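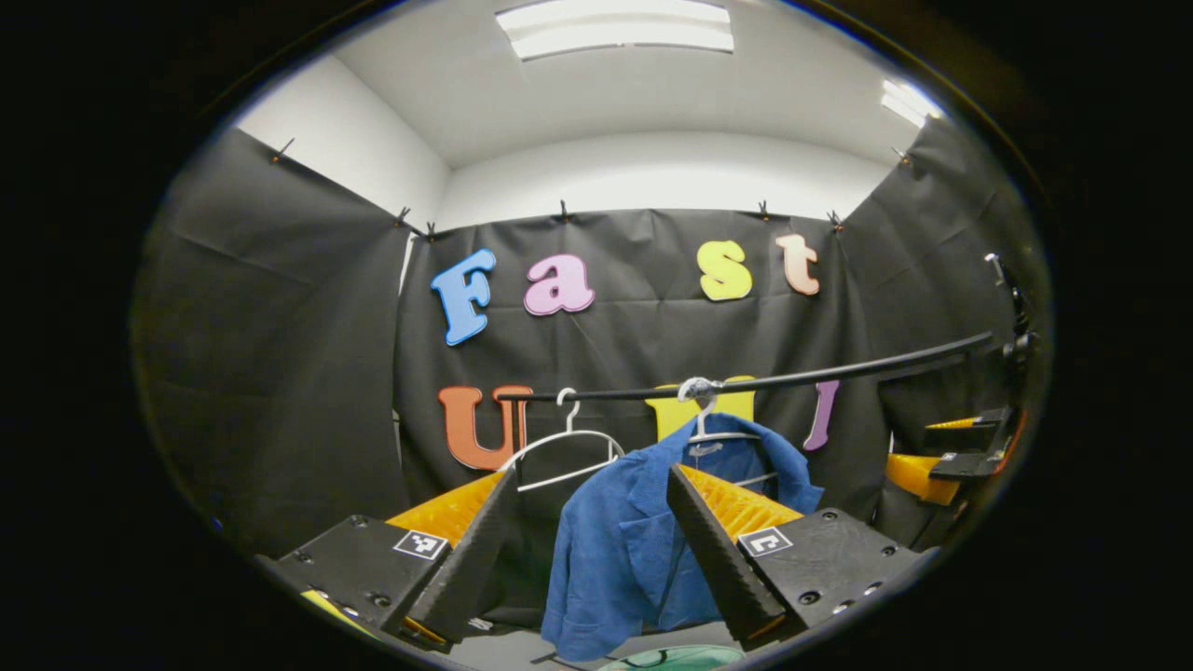 # The Hanger Problem

A tailored jacket spends most of its life on a hanger. A jacket worn one day a week hangs for the other six, and over a season the shape of its support matters as much as the shape of its owner. Most closets are still stocked with whatever came home from the store.

Timothée Boyer repairs tailoring at Cudescombe, a workroom that takes in coats and jackets from three dry cleaners. Between May and the end of last month he logged 187 jackets, noting the hanger each one arrived on and the condition of the collar and shoulders. Thin plastic was the most common type by a wide margin. Wire came second.

The fault he records most often is a small outward bump at the end of each shoulder. It forms when the hanger stops short of the sleeve seam, or runs past it, and the weight of the sleeve pulls the cloth over a narrow edge. Steam will relax the bump in wool. In cotton and linen it tends to come back.

"People ask for pressing when the jacket needs a different hanger," Boyer says. "I can press it, and in a month I'll see it again."

## Width first

Measure the jacket across the back, from one shoulder seam to the other, with the garment laid flat. The hanger should be slightly narrower than that figure, with each end sitting just inside the seam. One size does not cover a household.

Thickness comes next. A thin hanger is adequate for shirts and light unlined jackets. A lined jacket needs a broader end, which spreads the load and supports the shoulder pad from below. The Plomell contoured hanger, used at Cudescombe for finished work, has a slight forward curve that follows the line of the collar. The flat Grurer model is cheaper and takes up less rod, and Boyer uses it for anything without padding.

## The rod

Hooks slide. On a smooth rod with any slope, garments drift toward the low end and press against each other, and lapels crease where they meet. Check the rod with a level when it is loaded, as a bar that reads true when empty may sag once it is full. A turn of cloth tape at the hook will hold a hanger in position – useful on a display rail, tedious in a closet.

Cudescombe's main rail is a Major, rated by its maker at 224 pounds. Boyer loads it to less than half of that. His limit is spacing: he leaves two finger widths between jackets, enough for air to move and for a collar to keep its roll.

## Taking it down

Lifting a jacket by one lapel or front edge puts the full weight on a single line of stitching. Hold the hanger at the neck, raise the hook clear of the rod, and bring the garment out before slipping the shoulders free. Undo the buttons first. When hanging it up again, empty the pockets, set both shoulders, then turn the collar down and check that it lies flat at the back.

Replacing a full set need not happen at once. Boyer suggests starting with the heaviest lined jackets and leaving shirts until last.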